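Notebook, minutes project
2024-04-16

Back on the Drellden minutes. The plan this morning was to finish the motions table by lunch. Writing this well after lunch with the motions table in worse shape than when I sat down, though I understand better what is wrong with it, so call it even.

For whoever picks this up: we are pulling every recorded vote out of the Drellden council minutes and putting them in one table, a row per member per motion. Lakano is our parser. Virkine is the agenda system the town clerk's office uses and the thing that spits out the PDFs. The set is 79 meetings, all regular sessions plus whatever specials they posted. Committees are out of scope and I will fight anyone who wants them in.

Where it stood last time: Lakano found a mover, a seconder and a result for most motions, and choked on the rest. I had written "minor formatting issue" next to the rest. Past me was an optimist.

The trouble is the word "carried." Lakano looks for it, or for "failed," at the end of a motion block. Drellden carries things in a lot of ways. Carried. Carried as amended. Motion carried, Chair abstaining. So ordered. "The Clerk noted the consensus of the body," which I have now read enough times to hear it in a voice. There is also "no objection being heard," used once for a zoning text change that took up most of the evening and to which, judging by the page before, a good deal of objection was heard.

Decision: stop treating these as spelling variants. They are different events. A roll call gives us names. A voice vote gives us a result and no names. Consensus gives us a result, no names and a faint smell. New column, vote_method, with values roll, voice, consent, unclear. I put "unclear" in last and it is filling up fastest.

Ran the parser again with the new column. Consent agenda items now collapse properly into the one motion that adopted them, except when a member pulls an item for discussion. Then the item shows up under consent AND under new business, and Lakano happily passes it both places. The same culvert contract was approved twice in one night. I'm sure the contractor would be delighted.

Fix for that: if an item number appears in a "removed from consent" sentence, drop it from the consent list before counting. Works on the meetings where the clerk writes the item number. On the ones where it says "the culvert item," it does not work, and I am doing those by hand.
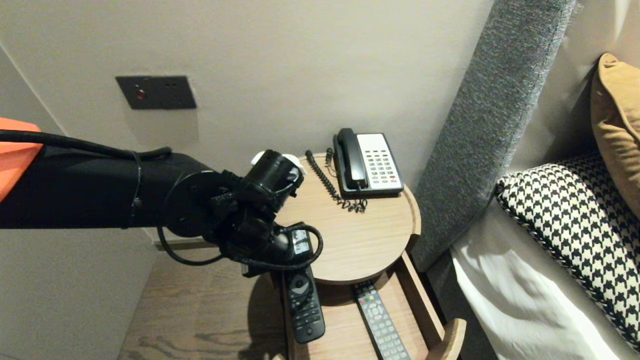 Bedside table: desk phone at the back, gripper coming down toward the remote.

Now the special session. The one from December, the budget one, which is the reason anybody outside this office cares about the table.

What the minutes say: meeting called to order, roll taken, quorum present. Motion to adopt the budget resolution. Motion to amend. Motion to postpone the amendment to a date certain. Somebody raises a point of order about whether you can postpone an amendment without dragging the main motion along with it. (You can't, under the rules they say they use. The main motion goes with it. I looked it up again to be sure, and then checked whether their own standing rules say anything different, and they are silent, like the audio.) Chair rules. Ruling is appealed. Recess. Then the minutes say "Council reconvened" and the next line is adjournment.

So did the appeal get a vote? There's no vote in the minutes. There is no withdrawal in the minutes either. Lakano, being a simple creature, took the last result word it had seen and gave the appeal a "carried," which it had borrowed from the approval of the previous meeting's minutes. That one wrong cell has been in the draft we circulated. Pulled the draft. Sent a note to the list saying pulled, reason to follow, please do not quote the appeal row. Kept it short.

Checked the recording. The chamber mic is fine up to the recess. After the recess there is a stretch with the sound off and the town seal on screen, then chairs, then the gavel. So the video agrees with the minutes in that neither of them tells me anything. Marked the appeal as "no disposition recorded," which needed yet another value, this time in the result column. I would like it noted that I resisted adding this value for weeks on the grounds that it would never come up.

Requested the clerk's handwritten notes for that session through the ordinary records form. The form wants a reason. I wrote "research." The form wants a category of research. I picked "other." Between the two of us, the form and I have kept the secret.

Same problem in a milder form with tabling. Drellden says "tabled" when it means postponed to the next meeting, and "tabled" when it means killed politely. The only way to tell them apart is to look whether the thing ever comes back. Wrote a little forward search: for each tabled item, look for the same ordinance number or a close title match in later agendas. If it's there, postponed. If not, died on table. Spot checks look reasonable. The dog park ordinance comes back and comes back and comes back, and each time it is tabled "to allow further input," and I've started rooting for it.

Side comparison with Hamada, which I had set up as the easy control. Hamada is the next town over, same Virkine system, same kind of council, and for that reason I assumed the same kind of minutes. Wrong. Hamada's clerk writes action minutes: motion, mover, seconder, names, done. Beautiful. You could teach from them. They contain no discussion at all, so if you want to know why a thing failed you are out of luck, but every vote is there with every name.

Ran Lakano on a Hamada batch untouched and it made 2 errors, both in the same meeting, both a member's name split across a page break. I spent a minute being pleased with the parser before it sank in that I was being pleased with the clerk.

This should go in the write-up somewhere. Readers will look at a table with blanks for Drellden and none for Hamada and decide something about the politics of the two towns. Mostly it's about who types up the minutes and what they were told to leave out. Draft sentence, to be fixed later: "Blank cells reflect recording practice and should not be read as absences." Dull enough to survive review.

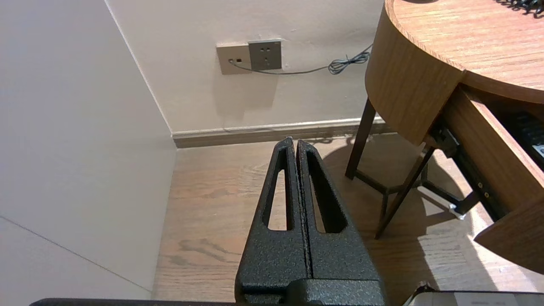 Fingers closed, wood floor, corner of the room behind.

Afternoon, name matching. Members are given by title and surname in some sessions, by seat in others, and in a few by seat only with a member who had changed seats at the last election. Built a lookup keyed on seat plus date. The date that matters is swearing-in, which the minutes give, and I had been using election day, which the minutes do not. So for a stretch of meetings we had outgoing members' votes assigned to incoming members. Nobody's record changes much in substance, but one incoming member was shown opposing the sidewalk levy that, as far as I can tell, was the whole of that person's campaign in favor. Glad I caught that before the member did.

Also fixed: the chair's vote. In Drellden the chair votes only to break a tie, so the chair shouldn't be counted as abstaining on everything else. We had the chair down as the most undecided person in local government. Added "not voting by rule" and reran.

Also, not fixed: recusals. The minutes say a member "stepped out." Sometimes that's a recusal, with a disclosure earlier in the evening. Sometimes I suspect it is a person stepping out. If there's a disclosure in the same meeting on the same item, code recused. Otherwise absent for vote. Three of these I can't settle from the text and have flagged them yellow.

State of things at close:

motions table: rebuilt, not circulated
vote_method: filled, unclear pile still needs a second reader
December appeal: no disposition recorded, waiting on the clerk's notes
tabled items: forward search in, title matching too loose (it paired a noise ordinance with a nose-in parking ordinance, which I admit I enjoyed)
Hamada: page break bug, easy
recusals: yellow flags, want another opinion

Next time: read the unclear pile with somebody else in the room, each coding blind, and compare. If we differ a lot, the codebook needs another page. Do not start by "quickly" tidying the title matching. I know what I'm like.

One more for the parser list. In an older file the heading for public comment has come through as "Pubic Comment," so Lakano skips the heading and files every resident who spoke as part of the preceding motion. That motion was to approve the holiday lighting contract. It has the longest and angriest discussion field in the table, nearly all of it concerning leaf pickup. Add a fuzzy match on headings, rerun that meeting alone, check the lighting row by eye.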